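Progress report to the Conwood Fund
Conwood Hall refit, second stage
November

Work done since the last report

The rewiring upstairs is finished and signed off. Eklund completed the new sockets in the craft room and the reading room, and both rooms have been back in use since the start of the month. The old extension leads have been taken out of the building.

Painting took longer than planned. The reading room needed a third coat over the old green, and the paint we had ordered from Nillier ran out with one wall to go. That cost us 6 working days. The walls in both rooms are now white throughout.

Cables and small fittings

The grant covers tidying the low-voltage and lamp cables, which used to lie along the floor and were listed as a trip hazard in the spring inspection. We bought 60 clear adhesive clips for this. They need no drilling, so the new plaster is left alone, and they can be moved later if the furniture is. Of the seven cable runs in the plan, six are done. The last one is behind the reading room desk and waits on the desk being delivered.

The method is simple. The clips go up first, at the same height, and the cable is pulled straight between them before it is pressed in. In-line boxes are left between clips - they are too wide to fit.

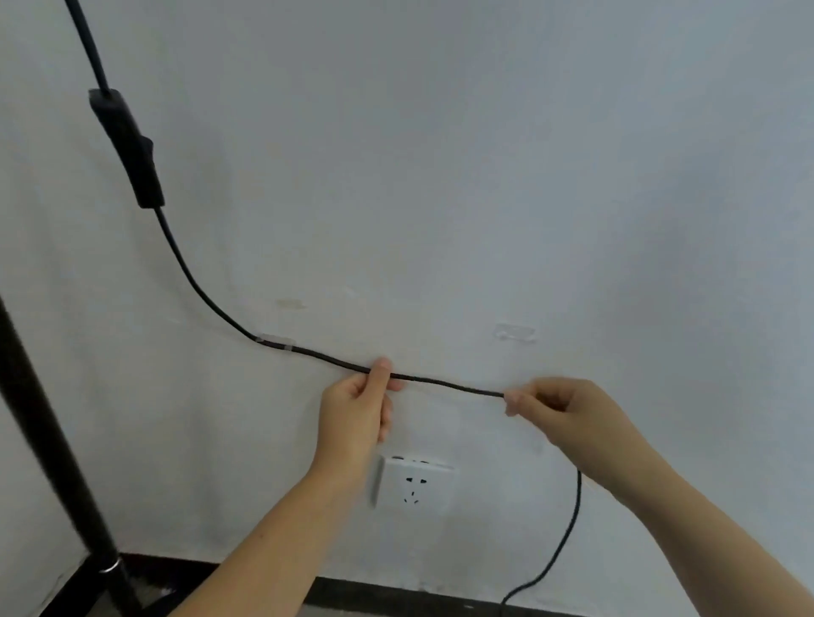 The evening reading group asked whether the clips would hold through the winter once the heating is on, and said they would prefer a white cable to a black one on a white wall. We will check the clips again in January. Changing the color would mean new lamps, and there is no money for that in this stage.

Still to do

The hallway shelving from Vukitz is on order. A few marks on the walls need touching up when the next can of paint comes in. Spending is within the budget for the stage - the extra paint was met from the contingency line. We expect to send the final invoices with the next report.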